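From: Sverre Solberg
To: fotel-users
Subject: Re: [fotel-users] Do we need the other 3,000?

Chia-jung Yeh wrote:
> We have 1,370 block episodes in the Drotero set now. Fascombe
> trained on that in September and it stopped improving well before
> the end. My proposal is to record another 3,000 with the same task
> and the same table, then retrain. Most of the failures look to me
> like plain lack of data. If anyone objects, speak up before Sunday,
> otherwise I'll put the operator hours on the schedule.

Objecting, then.

I don't see how you get from "it stopped improving" to "it needs more of the same." If the curve went flat with a good part of the set still unused, I'd expect the next batch to buy very little. Did anyone train on half the set and compare? I asked in the last thread and got a plot with no labels on one axis.

I went through 25 episodes last night, wrist view only, picked at random. The grasps are lovely. Block square between the fingers, top face clear of the tips, the whole gripper lined up as if somebody had used a ruler.
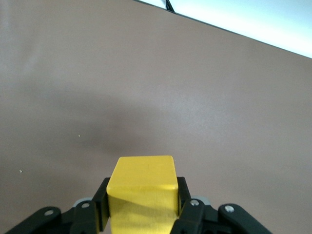 My complaint is that the policy almost never sees a bad one. Our operators are good, they've done this for weeks, and they throw away the episodes where they fumble. So the model learns what to do from positions it will only reach if it's already doing fine. Put it a finger's width off and it has nothing to go on. I would trade a thousand clean picks for a couple hundred where the operator starts crooked and has to recover. Stop deleting the fumbles, too. Mark them and leave them in.

Second thing, the table. It's the same bare brown-gray top every time I look, with the light coming from overhead and soft shadows. I don't believe the claim in the Fascombe notes that the policy "generalizes across surfaces." Which surfaces? If there's a folder I haven't found, send me the path and I'll take it back.

Third, the approach segments. Quite a lot of what I watched is the gripper open and empty with mostly tabletop in view, and maybe a piece of the wooden box off to one side.
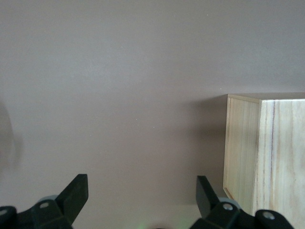 Ng's loader samples frames evenly, so those stretches weigh as much as the moment of contact. I'd like to know what share of the training frames has neither block nor box in view from the wrist. My guess is high enough to be embarrassing, but it's a guess, and it should be counted before we pay people to record more of it. Trimming costs us an afternoon. Recording costs us the arm for most of a month.

What I'd do instead:

- train on half the current set, same settings, and post both curves with the axes labeled
- cut the long empty approaches and train once more
- record around 200 recovery episodes, some of them on a different table

If all 3 come back flat, fine, book the hours and I'll take a shift myself. I'm not against more data. I just haven't seen anything yet that says these particular 3,000 would teach it something.

Also, the task label still says "place block" on episodes that end before the release. Whoever owns the labels, please fix that first.

Sverre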